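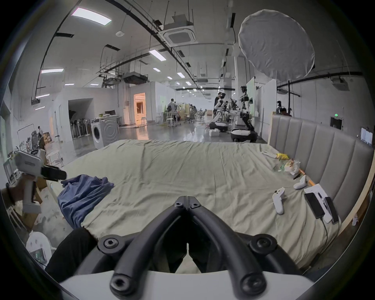 The bed in the main hall at Tritudton: sage-green sheet, gray channeled headboard, small items left out on the surface.

About Draltine

Draltine evaluates beds, bed linen, upholstered furniture and home storage for manufacturers, importers and furnished-rental operators. We work from a single site in Tritudton, in the former Griffiths dry goods warehouse. The floor area is 3000 square feet, most of it one long hall with a concrete floor and a high ceiling.

Our subject is the furnished home in ordinary use. A sheet can meet its fabric specification and still pull off a mattress corner every second night. A headboard can pass a load test and still collect dust in its channels where a standard vacuum nozzle will not reach. Clients come to us with problems of that type, usually after a batch of returns and sometimes before a product line is confirmed.

Background

The company began as the household textiles section of Bromia, a contract laundry supplier. The section measured shrinkage and seam failure in hotel sheets. When Bromia closed its Tritudton depot, the section moved across the road to the Griffiths building and started taking outside work under its present name. Furniture was added two years later at the request of a rental operator who wanted the bed, the linen and the storage looked at together.

We have issued 2865 reports to date. Bed linen accounts for the largest share. Headboards and bed frames are second, followed by shelving and carts. Seating is a small part of the work and we accept it mainly where it belongs to a bedroom or a laundry room.

How the hall is arranged

Furniture stands in the open hall. Partitions were considered and rejected, as large items need to be turned and carried in and out, and a king-size frame does not pass easily through an interior door. The bed is accessible from the side for changing and clearing. A white rolling rack stands behind it. The front-loading washing machine is against the wall farther along, with shelf storage above it, so linen does not leave the hall between the bed and the drum.

Tables and office chairs are placed toward the middle of the hall. Records are written up there.

Beds and headboards

A bed is assembled from the client's own instructions, using only the hardware supplied. Assembly time is recorded along with any step where the instructions and the parts disagree. The frame is then dressed and left in position for the duration of the project. Fasteners are checked for torque at the start, at the midpoint and at the end.

Upholstered headboards are examined for the following:

Seam alignment along vertical or horizontal channels
Recovery of the padding after sustained contact
Pilling and shading of the face fabric
Gap between headboard and mattress, measured at both sides and at the center
Cleaning access, including channel depth and the lower edge

The gap measurement deserves a note. Small items placed at the head of a bed migrate toward it. Phones, pens and remote controls are the usual losses. A gap of less than the thickness of a phone holds the item at the surface; a wider gap drops it to the slats or to the floor. We report the figure in millimeters and state which of a standard set of objects pass through.

Sheets and covers

Wrinkling is rated after the sheet has been used, on the bed, under the hall's normal lighting. Flat-board ratings are available on request, but they agree poorly with what an occupant sees on a made bed. Pale solid colors are the most demanding case. Wrinkles cast visible shadows on them, and small marks that would be lost in a print are easy to find. Sage, stone and light gray have been the most frequently submitted shades for the last several seasons.

Sheets are also assessed for:

Corner retention on mattresses of stated depth
Dimensional change after repeated laundering
Seam strength at the elastic
Snagging against cable ends, zippers and rough wood
Color transfer from other textiles left on the surface

Color transfer testing uses both dry and damp contact. A dark or saturated cloth left in a heap on a pale sheet is a common source of complaints in rental housing, and the result depends heavily on contact time. Our default contact period is overnight.

Surface load and clearing

Most beds are used during the day as a table. Clothing is dropped near the edge. Electronics are set down toward the head, close to an outlet, with the charging cable left trailing. Bags of small goods are put down and not unpacked. Product testing has tended to leave this out, and the furniture trade usually photographs beds with nothing on them but pillows.

We treat the loaded bed as a condition to be tested. The object set is drawn from our reference stock, which holds 731 items. It covers phones, game controllers, handheld devices, cables, cloths, plastic bags with contents, wooden sticks and utensils, and a range of small packaging. Each item has a stock card giving its mass and its longest dimension.

The clearing procedure runs in a fixed order.

1. Record the position of each item before anything is moved.
2. Disconnect and coil cables. Cables come first because they drag other items when pulled.
3. Remove electronics to a tray, screens up.
4. Remove long or rigid items.
5. Remove bags by the closed end. If a bag has no closed end, support it from below.
6. Lift soft textiles last and shake them over the tray. Small objects are often inside.
7. Inspect the gap at the headboard and the floor below.
8. Smooth the sheet from the headboard toward the foot and record residual marks.

Clients receive the clearing time, the number of items missed on the first pass, and the location of each missed item. Translucent items on a pale sheet and white items on any light surface have the highest miss rate in our records. White controllers are found more reliably than small white packaging because of their size. Several storage clients have used these results to set the dimensions of bedside trays.

Racks, shelves and small storage

Rolling racks are assessed for caster behavior on smooth concrete and on low-pile carpet, for stability with the load placed on the top tier, and for shelf lip height. A lip under 20 millimeters does not retain a phone when the rack is pushed over a threshold strip. Shelving mounted over laundry appliances is assessed for reach, for vibration during the spin cycle and for the effect of warm, humid air on coatings and adhesives.

White coated steel and white plastic are submitted more than any other finish. Yellowing is measured against retained samples kept in a closed cabinet. We hold the samples for as long as the product remains on sale.

Laundry

Textiles are washed in household machines. Industrial machines were used in the Bromia period and gave results that could not be carried over to domestic customers. Load composition is stated in every report. Single-item washes are not offered for sheets, as a sheet alone in a front-loading drum tends to twist into a rope and the wrinkle rating then describes the wash more than the cloth.

Detergent is dosed by weight. Drying is by line or by tumble dryer according to the care label, and the method is stated.

Reports

Standard turnaround is 30 working days from receipt of a complete sample. Reports contain the measurements, the method, the condition of the sample on arrival and photographs taken under hall lighting. They do not contain a pass or fail statement unless the client has supplied a limit. We do not issue marks, seals or ratings for use on packaging.

If a sample changes during testing in a way the method does not cover, work stops and the client is contacted. Typical cases are a split slat, a seam opened outside the test area, or a fabric batch that does not match the swatch.

Samples

Deliveries are received at the loading door on the east side of the Griffiths building. Frames should arrive in retail packaging. Linen should be unwashed, with two spare sets from the same lot. Upholstered parts are unpacked and left to stand for a day before the first measurement, as compressed padding needs time to recover and early readings are low.

Samples are returned at the client's expense or broken down for material recovery. Mattresses cannot be returned after use.

What we do not do

Flammability, chemical content and electrical safety are outside our scope. We do not test cribs, bunk beds or medical beds. Electronics in the reference stock are used as objects only and are never evaluated themselves.

Visits

Clients may attend any stage of their own project. The hall is closed to visitors while another client's prototype is uncovered, so visits are arranged in advance through the sample desk. Intake is suspended for two weeks each August for floor maintenance and recalibration of scales and torque tools. The loading door is open on weekdays and, for frames and mattresses only, on Saturday until noon.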